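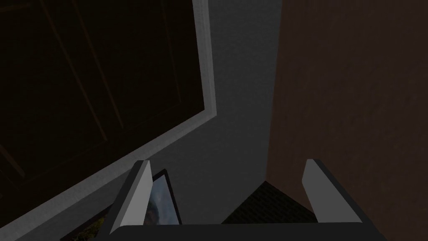
**Why is the ferry Anell still in the port of Huseo?**

The harbour authority of Huseo is keeping the ship until the two governments agree which of them may inspect vessels in the Watkins Channel.

February 9, 2023

The government of Carkthorpe has asked Huseo for the second time to release the ferry Anell, which was stopped in the Watkins Channel seven days ago and taken to port under escort. Huseo answered in the evening that the ship will stay where she is until its inspectors have finished their work.

The Anell is 131 metres long and sails under the flag of Carkthorpe. She was carrying lorries and 603 tonnes of goods, most of it animal feed and building material, when a patrol boat from Huseo ordered her to stop. According to the Huseo coast guard, the ferry had entered its waters without reporting by radio. The owners say that the report was made in the usual way and that they can show the radio log.

The passengers were allowed to leave the ship on the first evening. The crew are still on board. Carkthorpe says they are in good health and have spoken with their families by telephone, but it complains that its consul has been let on to the ship only once and for a very short time.

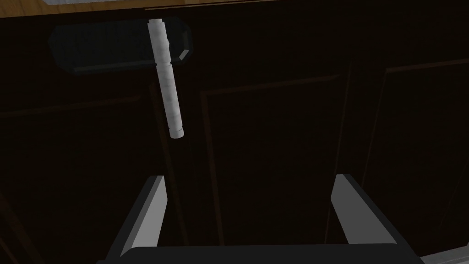
*A white cylinder and, behind its upper part, a dark cabinet handle.*

In a statement, the foreign ministry of Carkthorpe called the action "a serious step against a civil ship on a public route" and said that it would not discuss any exchange. This was a reply to reports in Huseo that the ferry could go free if Carkthorpe gave back a fishing boat, which it has held since last autumn in a case of unpaid fines. The ministry said that the fishing boat is a matter for the court and has no connection with the ferry.

Huseo has not confirmed that such an offer was made. Its transport ministry said only that "all open questions at sea should be looked at together", a sentence which was understood in Carkthorpe as a demand.

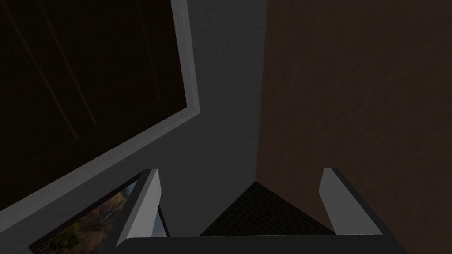

*A dark panel in a light grey frame, with a plain grey wall behind.*

The disagreement about the channel is older than both cases. A treaty gives each side the right to inspect ships near its own coast, but the line between the two zones was drawn for the deep middle part of the water and says little about the ends. Pilots have asked for a new map several times. 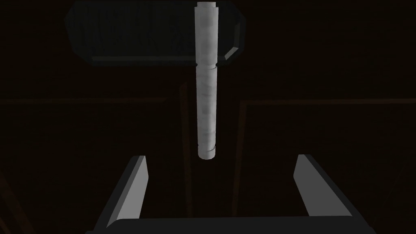
The Watkins Channel is difficult for large ships also without a political quarrel. The entrance in the north is short and narrow, after it comes the widest part, and from there the water becomes slowly narrower to the south. The pale rod in the picture is built in a similar order, with its short neck at the top, the thick segment directly under it and less width further down. The Anell was stopped close to the southern end, where a ship can hardly keep away from one coast without coming near to the other.

Other ferry companies have continued their service, but two of them now leave only in daylight. Freight prices on the route have gone up, and shops in the north of Carkthorpe report that some deliveries are late.

Officials from both sides are expected to speak again later in February. The place of the meeting has not been agreed.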